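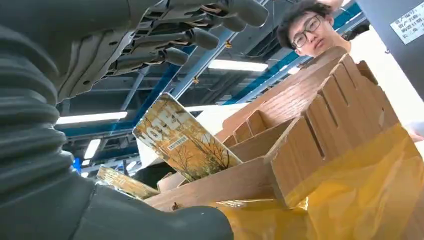

Photo: Malsha Samarakoon

Kalance shoulder kit review: six weeks of being told off by an armband
By Nima Nouri
Friday, April 16, 2021

The Kalance is a home physiotherapy kit for people who have had a shoulder operation. You get two sensors on stretchy bands, a charging dish, three rubber loops of different strengths and an app that is meant to watch your arm move and tell you whether you are doing the exercises properly. It costs £100 to hire for the six weeks after you come out of the sling, and the firm would like you to believe that this is a bargain compared with seeing a person.

I had a torn tendon in my right shoulder repaired in the winter. Keyhole surgery, home the same evening, sling for what felt like half my life. My surgeon didn't suggest the kit. I found a leaflet for it in the waiting area, with a photograph of a silver-haired man throwing a ball for a dog, and paid for it myself.

Setting it up

One band goes above the elbow and the other goes round the chest. The chest band closes at the back. I would like to meet the person who decided that someone with one working shoulder should fasten something between their own shoulder blades. The booklet says to "ask a helper", and for the first two weeks my helper was my neighbour Saodah Ong, who was very good about it and had better things to do.

You can fasten it at the front and shuffle it round. This took me a while to think of and the booklet doesn't mention it.

The app then wants you to stand still while it finds its bearings, arms by your sides, facing the phone. It does this every single time. If you move before the chime it starts again, and the chime is quiet. I ended up propping the phone on the bread bin where I could see the screen.

Does it measure anything?

This is where I started to get grumpy. The selling point is that the sensors count your repetitions and measure how far your arm goes. I kept a paper notebook alongside, which my physiotherapist, Marthinus Mokoena, had asked for anyway. At the end of the six weeks my notebook said 1,028 repetitions. The app said 817.

Now, I may have lost track once or twice. I didn't lose track by that much. What the app misses are the small movements, the pendulum swings and the gentle slides along a table, and those are most of what you do in the early weeks when you are weakest and keenest for a bit of encouragement. You finish a set, sore and pleased with yourself, and the screen says you did six. Later on, when I could lift the arm properly out to the side, it counted well enough.

The angles are harder to judge. Marthinus measured me at two clinic visits with a plain plastic goniometer (a protractor with arms, if you have never met one). On the first visit the app was kinder to me than he was, by a fair margin. He asked me to do the lift again while he held my shoulder blade, and the reason was plain enough: I was hitching the whole shoulder up towards my ear. The arm band can't tell a real lift from a hitch. The chest band is supposed to catch that, and the leaflet says it does, and in my case it didn't. On the second visit the two readings agreed, by which time I had been taught out of the hitching by a man with his hand on my back.

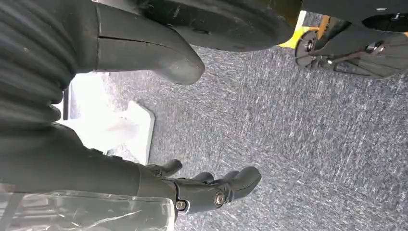 Can you use the Kalance kit instead of seeing a physiotherapist?
I wouldn't. It will remind you to exercise and it keeps a fair record of the bigger movements, but it let a bad habit through that a physiotherapist spotted in under a minute. Ask your own clinic before you start, and take the app's chart along with you if they are interested in it.

The coaching voice

There is one voice and it is always delighted. "Wonderful control!" it says, while you are swearing. It can be turned off, under Settings, then Sound, then Guidance, and once it was off I liked the kit a good deal more. The written prompts are calmer and mostly sensible.

I was less keen on the streaks. Miss a day and the little row of green circles goes back to nothing. Marthinus had told me to take rest days when the shoulder was hot and angry, and so did the booklet on page two, and yet the app treated each one as a lapse. Somebody at the firm ought to read their own booklet. I wrote to customer support about it and had a polite reply from Piyumi Biswas, who said rest days are being "looked at for a future update". That was all she could say, and I believe her, but I was the one with the sore arm in the meantime.

Bands, battery, bits and pieces

The rubber loops are fine. They are rubber loops. The green one had a powdery smell that came off with washing.

The arm band slips if you wear it over a sleeve and leaves a red mark if you don't. I settled on a thin cotton T-shirt with the sleeve pulled down, which held most days. The sensors want charging twice a week and the dish has a cable that is too short to reach from any socket in my house to any surface in my house.

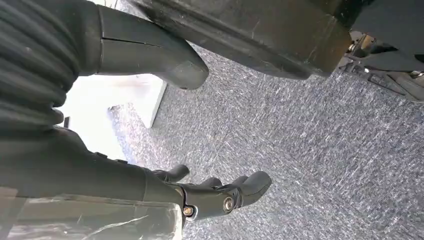

Rounded finger segment and ribbed bellows sleeve, seen close up.

What else is there?

I borrowed a Dusel pulley for the last fortnight of the hire. It hangs over a door, it has a rope and two handles, and your good arm pulls up your bad one. No battery, no praise. It costs a fraction of the Kalance and I used it more willingly, often with the radio on. It doesn't record anything, so you need your notebook, and you do need a door that shuts firmly. Ask before you use one early on, as some repairs aren't ready for it.

I also looked at the Grusis sleeve, which is a full arm garment with the sensors sewn in. I haven't tried it and can't say whether it counts any better. The price put me off before the question came up.

Money

Refunds are allowed within 14 days of delivery. Look at that carefully if your operation date might move, as mine did. The kit arrived while I was still in the sling, so most of my refund period went by with the box unopened on the stairs. Support did say afterwards that they can delay posting if you ring them. The website doesn't offer this at the checkout and I'd have used it.

Returning it was easy, I'll give them that. Prepaid label, same box.

Who might like it

If you are the sort who won't do exercises unless something nags, the nagging works. I did my set on evenings when I would otherwise have gone to bed, and my shoulder is now good enough to reach the top cupboard. Whether I'd have got there with a rope, a notebook and an alarm on my phone I can't prove, though I have my suspicions. The numbers I would treat as a rough diary and no more.

Two stars out of five. It would be three with a chest band that fastens at the front.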